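Getting Started with the Teten Suturing Kit: Your First Running Stitch
By Zübeyde Işık, 2 Dec 2022

I've had the Teten kit from Lüthi on my bench for most of November, and I have to say I'm hooked. It's a practice and recording kit for two-arm robotic suturing: wrist camera mount, a pair of needle driver adapters, a tissue tray and the Tostden software that ties it all together. The printed guide is good on assembly and thin on the sewing itself, so these are my own steps for getting from an open box to a decent running stitch.
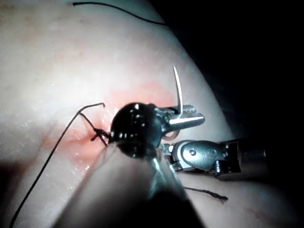
Set aside a full afternoon for the first run. Later ones go much faster, but the first time you'll be stopping to fiddle with everything (I certainly did).

What you need

The Teten kit with both adapters fitted
Curved needle with black braided suture, 70 cm
A tissue sample or a practice pad
Saline in a spray bottle
Fine scissors
A tall glass of something for yourself

Step 1: Fit the wrist camera

Slide the mount on until it clicks, then turn the collar a quarter turn. Start up Tostden and open the live view before you tighten the last screw. You want the jaw tips close to the middle of the view. The arm's own wrist will take up a fair bit of the picture and go blurry up close, and you stop noticing it after ten minutes. What matters is that you can see the needle from tip to tail when it's held upright.

Step 2: Set the grip

Go to Settings, then Grip, and start both arms at level 2. The default is 7, and I found it way too strong for fine needles. If the needle swivels when you push, go up one level at a time.

Step 3: Prepare the tissue

Pin the sample at the corners and mist it. Spray again whenever it starts to look dull. Wet tissue throws bright highlights back at the camera, so turn the ring light down until you can still make out the surface texture.

Step 4: Load the needle

Hold the needle about two-thirds of the way back from the point, square to the jaws. Use the second arm to steady it while you adjust. Going through the tissue at a slant is the most common beginner mistake, and it nearly always starts right here, with a sloppy load!

Step 5: Take the first bite and tie off

Go in straight down, then roll the wrist and let the curve of the needle do the work. Don't drag. Pull the thread through slowly and leave a short tail, then tie three throws. Snug each one flat before starting the next. Trim the tail, but keep enough that the knot can't slip. Braided thread will fray a little at the cut, and that's fine.

Step 6: Keep going

Park the long end of the thread off to one side, away from where the needle will come down. I lost two good stitches by stabbing through my own loop before I got into this habit. Space the bites evenly and hand the needle from arm to arm every time — it feels slow at first, and then suddenly it doesn't.

Step 7: Save your session

Tostden keeps 300 seconds per clip by default. You can raise that under Recording, but I like the short clips. They're easy to look back through, and my knots from the first week are a real education.

What I'd change

The collar on the camera mount is stiff, and the ring light could go dimmer. Ertuğrul Kılıçarslan, who teaches the beginners' course at Rumovmont, wraps a strip of matte tape over half the ring, and I've copied him. I'd also love a foot pedal for pausing the recording.

Next up I'll try interrupted stitches with the same setup. If you've found a better grip setting for very small needles, leave it in the comments — I'd love to try it.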